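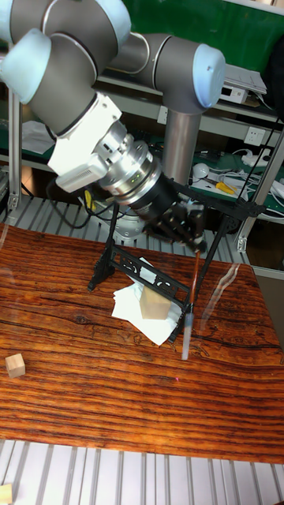 Remo Lehner asked me on Tuesday whether it wouldn't be quicker to just hold the brush myself. Yes, Remo. It would. (Wait for laugh. If no laugh, move on.)

So, what we have: one arm, one hand, one brush, and a shared workshop where everyone else is building bookcases.

Grip first. The hand wants to close all the way. Brush handles are skinny. First version of the grip, which I called Wuvton for reasons I'll take at the bar, squeezed until the brush rolled sideways. Wrote 28 versions of that file. Version 2 was the best one. I'm using version 2.

Hold it near the top of the handle. More wobble at the tip, but the fingers stay clear of the rack. Mention the rack. I have knocked over the rack.

Height. This is the real talk, slow down here. A soft tip has no fixed length. Press and it spreads, lift and it stays bent. I logged 177 strokes and threw out 118 of them. The keepers are mostly horizontal lines. If you only need horizontal lines, see me after.

Table. A wood tabletop is not flat, whatever the person who sanded it tells you. I sanded it. Touch off in several spots before each run and save the numbers somewhere other than the back of your hand.

Paper creeps. Tape leaves marks, weights get in the way. Still open. Suggestions welcome, magnets have been suggested.

Skip the Pralturura part if we're past twenty minutes.

Questions. Someone will ask about cursive.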